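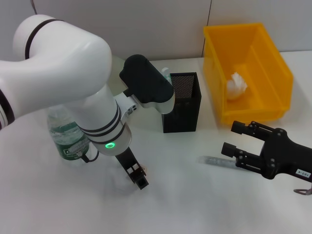
4. 卓上に残る物の配置

4.1 対象とした物の範囲

本節では、共用机の天板上に置かれる物のうち、ペン立てと飲料ボトルの二種類を取り上げる。前節で述べたとおり、調査対象の机には固定席と自由席の両方が含まれる。書類、ノート型の端末、充電器なども記録には残したが、作業中に位置が大きく変わり、同じ基準では扱いにくいため、5節でまとめて検討する。

ペン立ては、筆記具を立てて入れる容器のうち上面が開いたものに限った。ふた付きの筆箱や引き出し内の仕切りは含めない。素材は金属メッシュ、樹脂、紙製の三つに分けて記録した。マグカップを筆記具入れに転用したものも若干見られたが、飲用に使われているものとの区別が記録者によって揺れたので、集計から外している。飲料ボトルは、透明または半透明の樹脂製で、市販飲料の容器であるものとした。金属製の水筒は「その他の飲料容器」に分類し、本節の集計には入れていない。

4.2 記録の方法

記録はSkastonum棟とGetton棟の2棟で、7月から8週間にわたって行った。始業前、昼休みの直後、終業後のいずれかの時間帯に机を回り、天板上の物の種類、位置、向き、接触の有無を所定の用紙に書き込んだ。得られた記録は、記入漏れのあるものを除いて409件である。一件の記録は一つの机の一時点に対応し、同じ机が複数回含まれることもある。したがって、以下で「記録」という場合は机の台数を指さない。

天板は白色のものが多く、幅はいずれも1,000 mmである。位置の記入にあたっては、天板を手前と奥、左と中央と右に区切り、物の底面がもっとも広くかかる区画をその物の位置とした。境界をまたいで判断がつかない場合は手前側または中央側を優先した。この規則は予備調査の段階では定めておらず、奥の中央にあるペン立てを「奥」とだけ書く記録者と「中央」とだけ書く記録者が分かれたため、本調査から加えたものである。

用紙の整理には表計算ソフトを用い、物の名称の表記をそろえたうえでPilicoと呼ぶ自作の分類表に対応づけた。分類表の見出しは素材、高さの目安、開口の有無の順に並んでいる。色は補助的な欄に記入し、分類の基準にはしなかった。

4.3 ペン立ての位置

ペン立てがもっとも多く記録されたのは奥の区画で、なかでも中央に寄せたものが目立った。右利きの使用者が多いことから右奥への集中を予想していたが、その傾向は固定席でのみ認められ、自由席でははっきりしなかった。自由席の机には備品としてペン立てが一つずつ配られており、席を使う人が替わっても、ペン立ては前の位置のまま残されることが多い。清掃の際に天板の奥へ戻される慣行も、この結果に影響していると考えられる。

図2では、白い天板の中央付近に黒いメッシュのペン立てがあり、その左手の方に緑のラベルを巻いた透明なボトルが立っている。ペン立ては縦に長い角形で、側面は穴のあいた金属である。この形のペン立ては今回の記録でも角形の代表的なものであり、円筒形のものに比べて天板の辺に沿わせて置かれる例が多かった。円筒形には正面がなく、向きの記録は行っていない。

角形のペン立てについては、側面が天板の辺とほぼ平行なものを「整列」、それ以外を「斜め」とした。始業前の記録では整列が大半を占め、終業後には斜めが増える。筆記具を抜き差しするたびに容器がわずかに回るためと見られるが、時間帯ごとの差は棟によって異なり、Getton棟では昼休み直後の時点ですでに斜めが多かった。同棟の天板は表面の仕上げが滑らかで、底に滑り止めのないメッシュ製の容器は軽い力でも動く。一方、重みのある樹脂製の容器では、時間帯による向きの変化はほとんど認められなかった。

メッシュ製の容器には、外から中身が見えるという特徴もある。固定席の使用者への聞き取りでは、使いたいペンが底に沈んでいても横から見つけられるという意見と、消しゴムのかすや折れた芯まで見えてしまうので奥に置くという意見の両方が得られた。後者の回答をした人の机では、ペン立ての手前に付箋の束や小さな卓上暦が置かれている場合があった。隠す意図があったかどうかまでは確かめていない。

4.4 飲料ボトルの位置

飲料ボトルの位置は、ペン立てよりもばらつきが大きい。昼休み直後の記録では手前の左右に多く、終業後に残されたものは奥に移っている。左側に置かれたボトルは、右側のものよりやや多かった。右手で筆記具やマウスを使いながら左手で飲むという説明が考えられるが、利き手を確認できた記録は固定席に限られ、自由席については推測の域を出ない。

ラベルについては、付いているか剥がされているかを記録した。ラベルの付いたボトルは、文字のある面が使用者の側を向いていることもあれば、横や奥を向いていることもあり、向きに一定の傾向は見いだせなかった。透明な容器は白い天板の上で輪郭が目立ちにくい。予備調査では、ラベルを剥がしたボトルの見落としがSoriano社製の白い机でたびたび起きた。本調査では、記録者が机の正面と側面の二方向から天板を見ることとし、見落としを減らした。

ボトルの中身の量も当初は記入項目に含めていた。しかし、ラベルに隠れて液面が読み取れないものが多く、持ち上げて確認すると元の位置に正確に戻せない。このため量の欄は調査の途中で廃止し、それ以前の記入分も分析には使用していない。

4.5 二つの物の間隔

ペン立てとボトルの両方がある記録について、両者の間隔を「接触」「手のひら一つ分未満」「それ以上」に分けた。もっとも多かったのは「それ以上」であり、接触している例は少数であった。接触していた例の多くは終業後の記録で、天板の奥に物が寄せられた状態に見られた。片付けの際に、種類の異なる物を一か所にまとめる動作があったものと推定される。

日中の記録で両者が離れているのは、使う頻度や手の伸ばし方の違いによるものと考えられる。ペン立てに手を入れるときは上から、ボトルをつかむときは横から手が近づく。背の高いペン立てのすぐ隣にボトルを置くと、横からつかむ際に指がペン立ての側面に当たりやすい。聞き取りでも、ボトルを取ろうとしてペン立てを倒した経験を挙げる回答が複数あった。ただし、使用者がこの点を意識して間隔を取っているわけではなく、多くは「いつもこの辺に置いている」と答えるにとどまった。

固定席では、同じ使用者の机における間隔が週をまたいで安定していた。自由席では、座る人が替わるとボトルの位置が変わり、備品のペン立ての位置は変わらないため、間隔の変動はほぼボトル側の動きによって生じている。月曜の始業前にはボトルの残っていない机が多く、両者の間隔を記録できた件数が他の曜日より少ない。曜日による比較は、この偏りを考慮して行う必要がある。

4.6 記録上の制約

以上の結果にはいくつかの制約がある。第一に、区画による位置の記入は粗く、同じ「奥の中央」の中での違いを区別できない。第二に、記録は特定の時間帯に限られ、作業中に物がどのような経路で動いたかは分からない。第三に、備品として配られたペン立てと私物のペン立てを外見だけで見分けられない場合があり、自由席における私物の持ち込みは少なめに数えられている可能性がある。

天板の色の影響も十分には検討できていない。木目調の天板は数が少なく、白い天板との比較に足る記録が得られなかった。透明なボトルの見落としやすさは天板の色によって変わると予想されるので、次の調査では両者の数をそろえる予定である。書類と端末を含めた配置については次節で述べる。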